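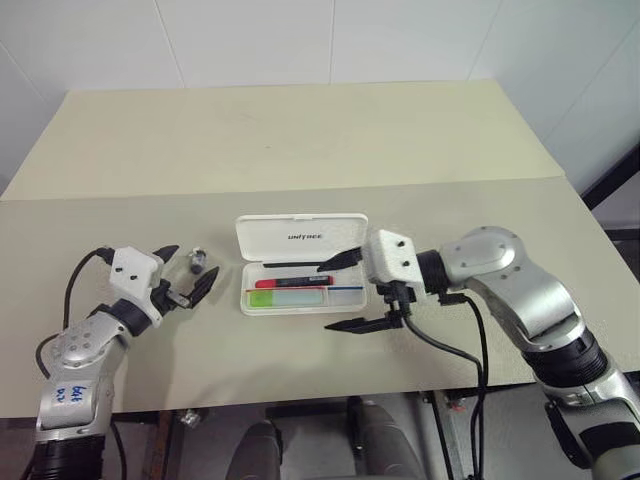
Two robot arms at a light beige tabletop, with a white tiled wall behind.

FOR IMMEDIATE RELEASE

Ravano opens fall leaf exchange for home gardeners in Jerkton and Drummond

JERKTON, September 2024 — Ravano, a supplier of compost, mulch and planting soil for home gardens, announces today the opening of a leaf exchange for residents of Jerkton and Drummond. Under the new service, which has the name Mindness, gardeners can bring the fallen leaves from their yards and receive finished leaf mold in return.

The exchange will accept leaves until the end of November. Residents do not have to be customers of Ravano to take part, and there is no fee for bringing leaves. The leaf mold that is given this fall was made from leaves collected in a trial last year, in which 311 households participated.

Leaf mold is what remains when leaves break down slowly, mostly by the work of fungi. It is dark, it crumbles in the hand and it smells like the floor of a forest. It does not contain much fertilizer, and for this reason it should not be expected to feed hungry plants such as tomatoes or roses alone. Its value is in the structure of the soil. A clay soil becomes easier to dig after it is mixed in, and a sandy soil holds more water between two rains. Many gardeners also spread it on the beds as a cover for the winter.

In both towns the soil is heavy clay, and in many newer streets the good top layer was taken away when the houses were built. Homeowners who try to plant a hedge there find a hard yellow ground under a thin layer of grass. Ravano receives questions on this subject every spring, and the answer is nearly always the same: add organic matter, and repeat it the next year.

"We were selling bags of soil improver to people who had put their own leaves at the curb some months before," the company said in a statement. "It seemed to us that we should offer them another way. The leaves are already there, and what they need is space and time, two things which a small yard does not always have."

How the exchange works

Leaves can be delivered at the Ravano yard in Jerkton or at the smaller collection place in Drummond. They should be in paper bags or loose in a trailer. Plastic bags will be emptied on the spot and given back to the owner. For each four bags of leaves, the household receives one bag of finished leaf mold, as long as the supply lasts. A stock of 400 bags has been prepared for the opening. When it is finished, residents will get a voucher for next fall.

The following material is accepted: leaves of maple, birch, linden, ash, fruit trees and most shrubs. Oak and beech leaves are also welcome, but they should be kept in separate bags because they need more time to break down. Pine needles are collected in their own bin, and they will be used for beds with blueberries and other plants that like an acid soil.

The exchange can not accept leaves of black walnut, leaves that were swept from busy roads, or bags with branches thicker than a finger. Residents are also kindly asked to keep out grass clippings, pet waste and food remains. Leaves from lawns that were treated with a weed killer in the same season should stay at home.

From leaves to leaf mold

At the yard, the leaves are shredded and put in 16 open bays with wire sides. They are watered when the weather is dry and turned two times during the winter. Most of the material is ready after a year. The slower leaves stay for a second winter and are then sieved for use in seed mixes.

Those who prefer to make leaf mold at home can do it with a simple ring of chicken wire in a shady corner. The leaves should be moist when they go in, and it helps to run over them first with a lawn mower. After this there is little to do — only to check in summer that the pile is not dry in the middle. A printed guide of two pages is available without cost at both places.

Part of the leaf mold will go to public planting. Ravano has set aside enough material for 219 young street trees in Jerkton, where it will be spread in a ring on the soil and kept away from the trunk.

About Ravano

Ravano produces and sells compost, bark mulch, topsoil and potting mixes for home gardeners and landscapers. The company has its main yard in Jerkton and a collection place in Drummond. Opening times for the Mindness leaf exchange are posted at the gate of both locations — please arrive at least a half hour before closing if you come with a trailer.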